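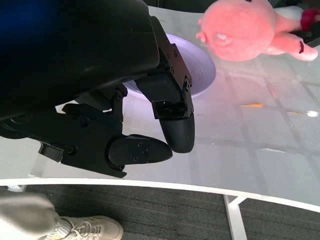 Notes from the Claltatance tabletop set, thread. November batch is closed, so the numbers below won't move.

839 episodes recorded. 176 rejected. 663 go to training. Bimanual teleop, one operator at a time, three cameras (one head, one per wrist), everything logged at 30 Hz.

Task family is "put the named object on the plate." Objects are ordinary soft and hard stuff: a mug, a small striped pumpkin, a plush pig. The language string is written before the episode, never after. We tried writing it after for a few sessions and people described what they had ended up doing.

Example of what that breaks: operator is told "pig on plate," fumbles, nudges the pumpkin, recovers, places the pig. Afterward they write "move pumpkin aside, then pig on plate." Now the policy has a sample where the instruction covers an accident.

Layouts are drawn from a seeded list. A script prints a position for each object and the operator sets the table to match within a hand's width. Left alone, people put the target near whichever arm they like. In the pilot the right arm did nearly all the work and the left arm was a paperweight. 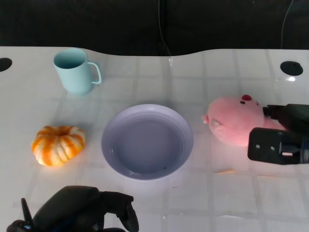 Arm choice is now part of the prompt sheet too. If the sheet says left and the object is out of reach for left, the episode is skipped and the seed is logged as skipped. Do not swap arms to save it. Swapped episodes look fine in review and bend the distribution in a way you only find weeks later.

Idle arm policy: the arm that isn't working stays parked, and it stays in the log. We do not mask it. Early on I masked it and the trained model let the unused arm drift. Holding still is a behavior and it needs samples like anything else.

Rejections, by first cause. Timestamps out of sync between a wrist camera and joint state was the largest group. Then operator pauses over the limit. Then wrong object. Then a long tail of single cases I'm not going to list.

On sync: the check compares the first visible motion in each wrist stream against the first joint motion. More than 3 control steps apart and the episode is dropped. No resampling. I resampled a subset by hand and could not tell good corrections from bad ones without rewatching everything, so that was that.

Pauses: operators stop to think right before closing the fingers. The model learns to stop there too, and with no reason of its own to start again it can sit over the object forever. We cut on joint velocity near zero for longer than the limit, excluding the first and last second of the episode.

Plush is the worst object class for grasp labels. On the mug, finger position at contact is repeatable. On plush the fingers keep closing after contact and the fabric keeps giving, so a position threshold for "grasped" is meaningless. We went to motor current plus a short hold.

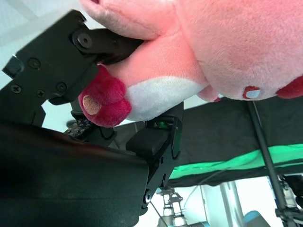

Bakari Masanja: Does the current threshold hold up on a limb versus the body? We had to split ours. A limb pinches down to almost nothing and reads as a miss.

Same problem, yes. We didn't split it. The threshold is set low enough to catch limb grasps, and the hold time is longer to compensate. It costs some false positives when the two fingertips touch each other. Those get caught in Plaladis at review, by eye, and it's the slowest part of the review.

Related: we do not tell operators where to grasp. Limb, body, ear, whatever closes. I was asked to standardize it and tried for one session. The success rate went up and the resulting policy failed on any pose where the preferred spot was underneath.

Failed grasps followed by a recovery are kept. Failed grasps followed by a reset are not. If the operator regrasps and finishes inside the time limit, the whole episode goes in, miss included, with a flag on the frames. You can downweight by flag at training time. You can't get the frames back if you never stored them.
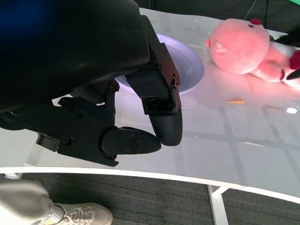 Wrist views get their own exposure setting, fixed for the session. A glossy white tabletop under bright lights will drag auto exposure all over the place as the hand moves, and the black fingers lose detail at the worst moment. Fixed exposure gives you some blown highlights. Take the highlights.

Small debris on the table stays unless it could end up under an object. I used to wipe between episodes. A model trained on a spotless table is a model for a spotless table.

Operator rotation on the Cleseck rig is short blocks with a break between. Trajectories get shorter through a block and then start getting sloppy, and you can plot it. Operator ID is stored as a hash so we can hold out a person at eval, which is a harder split than holding out layouts.

Next batch: same objects, new seeds, second table at the Sjöberg room. Prompt sheet stays as is. The sync check moves to record time so a bad episode dies on the spot.

Schema for the frame flags is in the next post once I fix the field names.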